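Forums > Kitchen & Laundry > Cleaning and Maintenance > Tape residue on paper-covered benches

Last updated: Tuesday

plorham_bench
I cover my work table with brown kraft paper and mark it off with cloth tape. After a few weeks the tape adhesive bleeds through the paper and leaves a tacky line on the varnish underneath. Metho takes the residue off but it also dulls the finish. Has anyone found a tape that holds on paper and doesn't bleed? The room gets afternoon sun, if that matters.

Rostam Ghasemi
It matters a lot. Rubber-based adhesive softens with heat and migrates. Acrylic adhesive is much more stable. Check the data sheet for the tape, not the colour or the brand. If the supplier can't give you an adhesive type, assume rubber.

For the residue you already have, try eucalyptus oil on a cotton rag. Leave it five minutes, wipe, then wash with a drop of detergent. Test a corner first. Metho will attack shellac and some older varnishes.

s_srivastava
Disagree on the tape being the main problem. Kraft paper is porous. Any adhesive under load will go through a single light sheet eventually. Use a heavier paper, or two layers, and tape only to the top one. I have used cheap rubber cloth tape on double paper for 11 months with nothing on the timber.

Rostam Ghasemi
Two layers slows it down. It doesn't change the chemistry. What temperature does your room reach?

s_srivastava
No idea, it's a south-facing laundry in Lockwood. Cool most of the year.

Rostam Ghasemi
Then your result tells us very little about a table in the sun.

anju.negi
Both of you are right for your own rooms. I run dark blue tape in a grid over brown paper, with the dish rack at the left side. Things I have found:

The strips lift at the crossings first, where one runs over another. Press the crossings down with a spoon.
Stretching the tape as it goes down makes it creep back and pucker the paper.
Any water under the rack gets into the paper and the tape lets go there well before anywhere else. 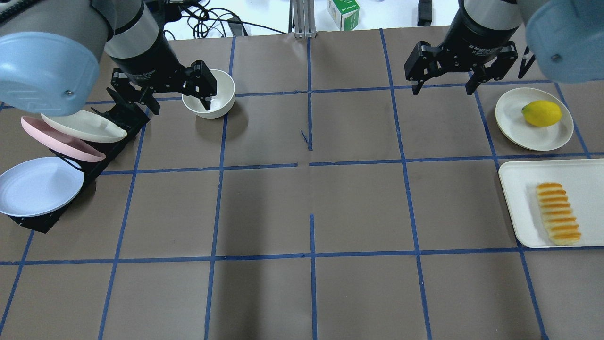

Blue tape on brown paper, with the black rack and a small white bowl.

I replace the paper every 4 weeks and don't bother trying to peel the tape off it. The whole sheet goes in the bin.

plorham_bench
Thanks. Anju, how do you fix the paper itself to the table? Mine is taped at the edges and that is where the worst of the residue is.

anju.negi
Bulldog clips, or fold it under and weight it. No adhesive on the varnish at all.

W-h Yu
Late April is when I redo mine, once the heat is gone. Low-tack painter's tape at the edges is fine if you pull it within the rated time printed on the core. Past that it behaves like any other tape.

Rostam Ghasemi
The rated time assumes indoor temperature and no direct sun. Halve it for this table.

s_srivastava
Or move the table – costs nothing.

plorham_bench
Can't, it's the only wall with a power point. Tried the eucalyptus oil on one line this morning. The tack is gone and the gloss looks the same as the rest. I'll order an acrylic tape and use clips at the edges. Will also double the paper, so no one gets a clean result out of this.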